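Robots on the Packing Floor: Your Questions
Wakness site newsletter, Monday, November 25, 2024

Are the arms replacing anyone?
No. All 40 of us on the packing floor keep our jobs, and the hours stay as they are. The arms take over the small-parts sorting, so your wrists get a rest (mine are thrilled already!).

What will I be doing instead?
Most people will rotate between checking, packing and tending an arm. Tending means setting out parts, clearing jams and telling the arm when to start again. It's a lot more fun than it sounds, and you pick it up fast.

Do I need to know how to program?
Not a bit. Eimear Scanlon from Kirden runs the training, and it's all hands-on. You guide the arm through a pick, it saves the move, and off it goes. I squealed a little the first time mine worked.

Will I be timed against it?
No. The arm on line two handles roughly 700 parts a shift, and that number is for planning only. It won't show up in anybody's review.

Does the higher pay grade apply?
Yes, from December, once you've signed off on your training.

What do the fingers look like up close?
Dark green, curved on the outside and narrowing to a tip. The tips are a little chipped and the edges have small nicks, but they have plenty of character.

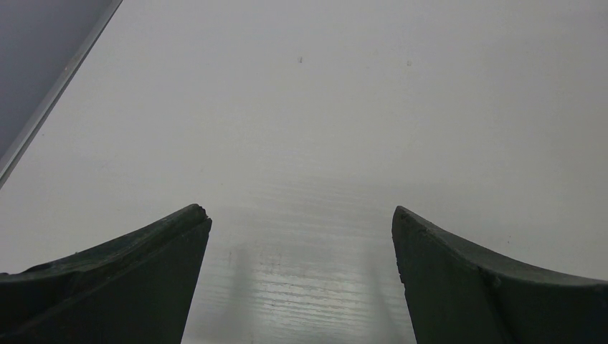 Issue 107 | Page 4

Who do I call if an arm stops?
Press the red button first, then call Édgar Henao on extension 100. Please don't reach in, even if you can see exactly what's stuck.

Can I suggest a job for the next one?
Please do! The label bench was an idea from the night shift, and it's next on the list. Cards are by the time clock.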